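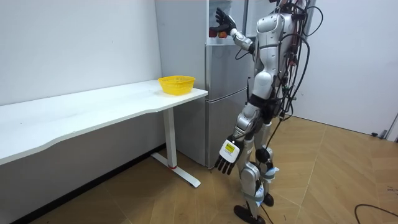 ## Teaching the fridge reach, step by step

Welcome to the fridge task, everybody's favorite at the Tamiru robotics club! We meet Tuesday after class, and by now most new members have asked when they get to try it. If you can already walk the humanoid across the room and stop it where you want, you're ready.

The goal is simple to say: take a piece of fruit out of the top compartment and put it in the yellow basket on the white desk. Getting there is the fun part.

### What you need

- The humanoid, charged to at least 80 percent
- The fridge, with the top compartment open
- Two round pieces of fruit (fake is fine for your first runs)
- The yellow basket, empty, on the end of the desk nearest the fridge
- One partner on the stop button the whole time

### Steps

1. **Set the feet first.** Stand the robot facing the fridge with one leg a little ahead of the other. I used to line the feet up perfectly, and the reach always felt cramped. A small stride gives you so much more room!

2. **Check the cables.** Walk all the way behind the robot and look at the loops running down its back. They need slack for the arm to go up, and any cable on the floor should be clear of both feet.

3. **Raise the right arm to shoulder height.** Go slowly, and stop before the fingers cross into the compartment. Leave the left arm hanging down.

4. **Open the hand.** Spread the fingers all the way while you're still outside. Shewit Sisay worked this out last August after knocking fruit to the back of the shelf for an entire evening.

5. **Move in above the fruit.** Come in high, then lower the hand. Pick one piece and commit to it.

6. **Close, lift, pause.** Count to 2 before backing out. If the fruit is going to slip, let it drop onto the shelf.

7. **Turn toward the desk and release over the basket.** Keep the hand low so the fruit doesn't bounce.

8. **Save the run.** Put your initials and the word "fridge" in the name, please. We have 389 saved runs, and almost 80 of them are called "test."

### If it isn't working

**The wrist bumps the shelf.** Back out completely and start again from step 3. Small corrections inside the compartment usually make it worse.

**The robot leans.** Your stride is too short, or you're standing too far away. Move the feet and leave the arm settings alone.

**The fingers close on air.** Lower the hand a bit more before closing. Bereket Mersha keeps a sheet of starting heights taped inside the Plenia binder, and run 73 is a lovely one to copy.

Once you get three clean runs in a row, swap the two pieces around and try again with the other one.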